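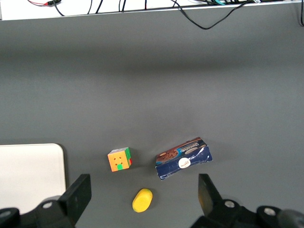
Desk surface and the shelf with the cables

Home | Forums | Home Office | Search | Log in

Desk paint, matte or satin?

ecorreia
I want to repaint my desk in January, same gray as now. The shop in Enddale has a matte for furniture, but the seller told me satin is stronger. I write by hand many hours and I do not like a shiny surface. Who has experience?

Stollitz
Satin. Matte keeps every mark from a cup.

idalina_a
I do not agree with Stollitz. My matte is good after 8 years – but I sanded with 400 and then 600 between the coats, and I waited a week before I put anything heavy on it.

Stollitz
A week without a desk is not possible for most people.

ecorreia
For me it is possible, I can use the kitchen table. Idalina, did you put a clear coat also?

idalina_a
No, only paint.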